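Week 2: Cleaning Is Not Sanitizing

Read pages 211 to 224 of the course packet before lab. The quiz covers those pages and these notes.

Terms

Soil: anything on a surface that should not be there. Food, grease, dust, mineral scale.
Cleaning: removing soil.
Sanitizing: lowering the number of germs on a clean surface to a safe level.

The order matters. Sanitizer put on a dirty counter gets used up on the dirt, and the germs under a film of grease are hardly touched. Scrape, wash, rinse, sanitize, air dry. Towel drying puts germs back on the dish.

What does the work

Four things remove soil: time, heat, detergent and rubbing. If you have less of one you need more of another. A pan soaked overnight needs little rubbing. Cold water means more detergent or a longer soak - this is the question most people missed in June.

Detergent molecules have one end that holds to water and one end that holds to grease. They surround small bits of grease so the rinse can carry them off. Acid cleaners are for scale, not grease. Never mix an acid cleaner with bleach; the gas is poisonous.

Case: the Montoya kitchen

In the packet, the Montoya kitchen failed 14 of its surface swabs in one visit. The staff had sanitizer at the right strength. They were skipping the rinse, and leftover detergent weakened it. Be ready to explain this in your own words.

Rubbing tools
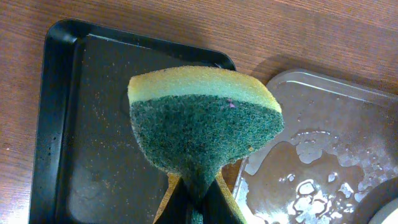 Written by the instructor, HE 752

A two-layer sponge has a soft foam side and a rough scouring side. Use the foam on glass, plastic and nonstick coatings. Use the rough side on stuck food in plain metal pans. Scratches hold soil and make the next wash harder.

Any sponge stays damp inside, and damp food bits are what bacteria need. Wring it out and stand it where air reaches both sides. Do not wipe up raw meat juice with one - use a paper towel and throw it out.

For lab

Bring an apron and closed shoes. Lab reports are due September 14, 2002. Late reports lose 2 points.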